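January
Words by the workshop notes desk
Reading time: 6 min

A gripper in the back room at Trellstead

The arm lives on a bench at the far end of the Trellstead shared workshop, past the lathe and the shelf where people leave half-finished guitars. Its builder rents the bench by the month and comes in most evenings after work. He asked us to leave his name out of this, as his employer makes kitchen fittings and he would like to keep the two things apart.

He started on it 14 months ago. The first version was a kit arm called the Kingi, bought second-hand from a school that was clearing a cupboard. It could lift a pencil case.

"I had it on the dining table for the first few weeks," he says. "It kept losing its place and swinging round into the fruit bowl. My wife was very patient, and then she wasn't, and I came here."

Very little of the Kingi is left. He kept the power supply and one length of cable. The joints were replaced one at a time, mostly with parts bought from Jododine, a small supplier he found through another member. The control software is Pivier, which he describes as "fine once you've read the manual twice, and the manual is bad". He has written his own notes on it, which sit in a ring binder on the shelf above the bench and which other members have begun to borrow.

We asked what the arm is for.

"Picking things up," he says. "Shopping, more or less. I wanted it to deal with the sort of thing you'd have in a kitchen cupboard. Tubs, bottles, tubes of crisps. Everyone's first robot picks up a wooden cube, and I've got no cubes at home."

He says round things have taken up most of his time. A box has flat sides, and if the gripper comes at it a little crooked the box tends to turn and line itself up. A cylinder lying down will roll. A cylinder that tapers is worse, as it rolls in a curve and ends up pointing somewhere else.

"I spent most of last winter on tapered cups," he says. "You close on the side and the thing squirts out like a bar of soap. So now I come in at the rim. The rim is stiffer than the wall on most of them, and there's an edge for the fingers to work against."

There is a small camera at the wrist, looking down past the fingers, and he checks its pictures after every session. He had tried one on a pole above the bench first. It gave a good view of the groceries until the arm moved over them, and after that it gave a good view of the arm.

"From the wrist you lose a lot of the picture to the gripper," he says. "But you can see the fingers and you can see what they've got hold of. I'll put up with the rest." 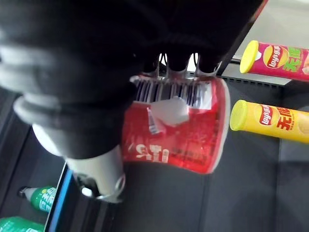 Photo: wrist camera, Trellstead workshop. The fingers at the rim of a red container, with two Lay's canisters to the right.

The crisp canisters come up a good deal when he talks. He likes them as test objects, he says, partly for the size and partly for the lids, which are a plain bright colour that the software finds without much trouble. The printed sides are harder. There is so much going on in the artwork that an early version of his program would pick out a logo and treat it as a separate thing to be lifted.

"It went for the logo every time," he says. "It would line up on it beautifully and close on nothing much. I fixed that by making it look for the outline first and ignore what's inside. It took me 6 evenings and the change was four lines long."

Shiny surfaces are still a nuisance. He points to the lights over the bench, which are long tubes, and says a glossy container will catch them and show a white streak that can be mistaken for an edge. He has asked whether the workshop would mind a paper shade over the nearest one. So far there has been no answer either way.

The fingers are where most of the money went. He went through several sets before settling on black tips, and he keeps the old ones in a biscuit tin under the bench. The earliest were hard plastic and marked everything they touched. The next were a soft rubber that gripped well and then refused to let go.

"Letting go is half of it," he says. "I hadn't given it any thought at all. You get so pleased that it's picked the thing up that you forget you want it back."

He keeps a log of every attempt, in pencil, in a column down the page. A session is 30 tries, and he stops there even if it is going well. On a recent evening it managed 24, which he considers good. He wrote down the ones that failed in more detail than the ones that worked -- where the object was lying, which way it was facing, what the fingers touched first.

Bottles are next on the list. Soft drink bottles lie on their sides in an awkward way, he says, with the neck sticking out and the weight all at the other end, and a half-full one changes its balance as it tips. He is starting with empties.

We asked whether he would do anything differently if he began again.

"I'd buy the joints all at once," he says. "Doing them one by one meant I was always tuning it for an arm I was about to change. And I'd label the cables. I say that every time and I still haven't done it."

He has also been asked, more than once, whether he means to sell the design. He does not. The drawings are in the binder with the Pivier notes, and anyone with a workshop key is welcome to copy them. Two other members have taken copies of the finger drawings -- one wants to use them on a plant-potting machine, and the other hasn't said.

At nine the heating goes off, and he usually packs up then. The arm is parked with its elbow folded, the supply is switched off at the wall and the groceries go back in a carrier bag under the bench. The crisps, he says, were eaten long ago.

Contact the workshop desk | Copyright Trellstead Workshop Notes | Back to top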